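In Defense of the Junk Drawer

Tuesday, December 21, 2021

My sister-in-law came over last weekend to help me get the house ready for the holidays, and she opened the drawer next to the stove looking for a trivet. I watched her face change. "Oh," she said, in the voice people use for a rash. Then she offered to order me a set of those clear plastic dividers, the kind everybody has now, where the rubber bands get a little room of their own and the batteries get another one.

I said no thank you, and I've been thinking about it ever since (mostly at night, when I should be asleep), so I'm going to argue it out with you people instead.

I like my junk drawer. I think you should like yours! I've lived in this house in Suvcombe for 17 years and that drawer is the only part of it that has never once let me down. When the power went out in August, I had matches and a flashlight in my hand before my husband found his slippers. When the neighbor kid's glasses fell apart on our porch, there was the tiny screwdriver, right under the takeout menu from a restaurant that closed years ago. Did I know it was there? Not in any way I could have told you. My hand knew.

And I have tried it the other way. A few years back I got swept up in the whole tidying business and spent 58 dollars at Gagnon on trays and bins and a label maker, which I loved for one afternoon. I sorted everything. I made a label that said ADHESIVES. Within a month I couldn't find the tape, because in my head tape has never been an adhesive, tape is just tape, and it lives with the scissors. The label maker is now in the junk drawer. It has been very happy there.

What bugs me about the dividers is that they assume you know ahead of time what your stuff is going to be. But the whole point of the stuff in that drawer is that it hasn't decided yet! The little brass hook could be for a picture, or a Christmas ornament, or the bathroom door if we ever get around to it. The key that fits nothing might fit something. I had a strange flat piece of metal for ages and it was the thing that bleeds the radiators. If I'd been a tidy person, I would have thrown it out and then paid a man to come over with one just like it.
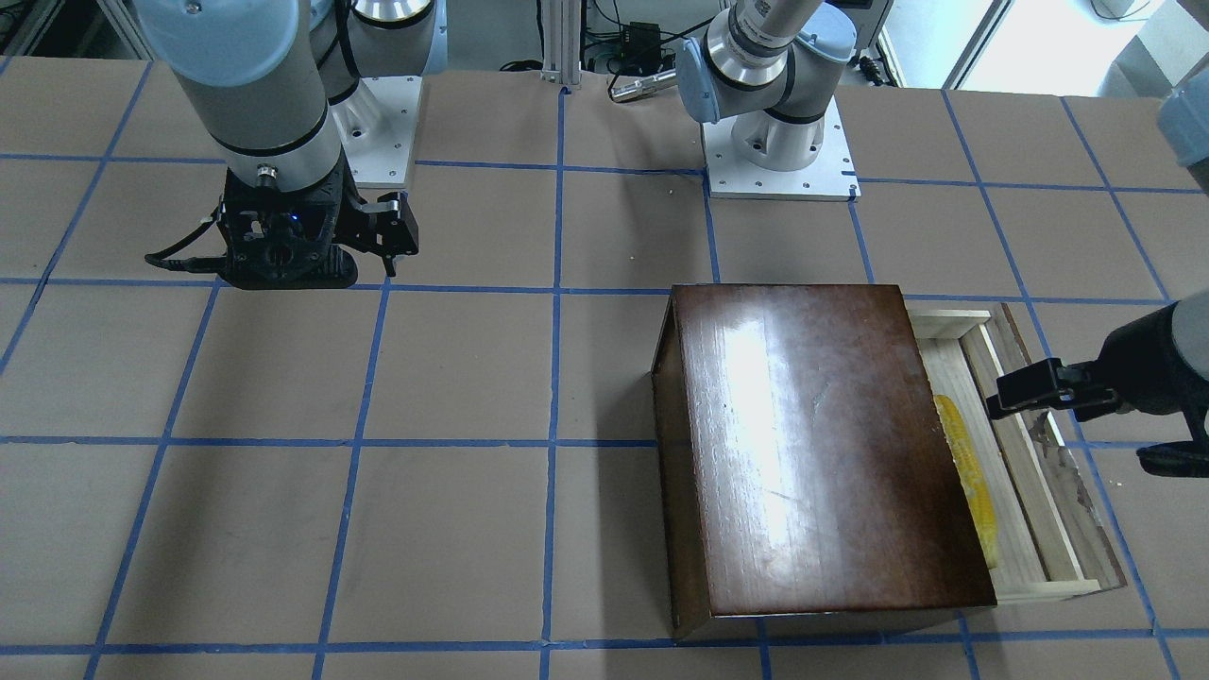

A wooden box with its drawer open, and blue painter's tape marking off the squares.

Now, I can hear the other side, partly because I'm married to it. My husband thinks a drawer should close without being leaned on. Fine. He also keeps a workbench where every tool has its outline drawn on the wall, and I'll admit it's a beautiful thing, and I'll admit he can tell in one second when a wrench is missing. But he's got maybe a few dozen tools, and they're all tools. Give him a birthday candle and a shoelace and he stands there looking for the outline.

There's a money side too. I walked through the Fivum store at the mall this month and there was a whole wall of containers for containing things, and I kept thinking that every one of those boxes is going to need a shelf. You buy the bin to get rid of the clutter and then you have a bin. My friend in Leron had a professional come do her kitchen and pantry for 600 dollars, and it looked gorgeous, and she called me a week later to ask if I had any idea where a person might put a corkscrew.

I'm not talking about the whole house, by the way. My linen closet is folded. My taxes are in a folder that says taxes. I'm asking for one drawer, maybe two if you have kids, where things can land without anyone having to think about it. Most of us make enough decisions in a day. Where the spare fuse goes doesn't need to be one of them.

You do have to clean it out now and then. I do mine when it jams, which is usually when a spatula has wandered in from next door. I take out the dead pens and the soy sauce packets, I test the batteries, I put the mystery key back. Ten minutes and a cup of coffee.

Anyway, she found the trivet. It was in the drawer.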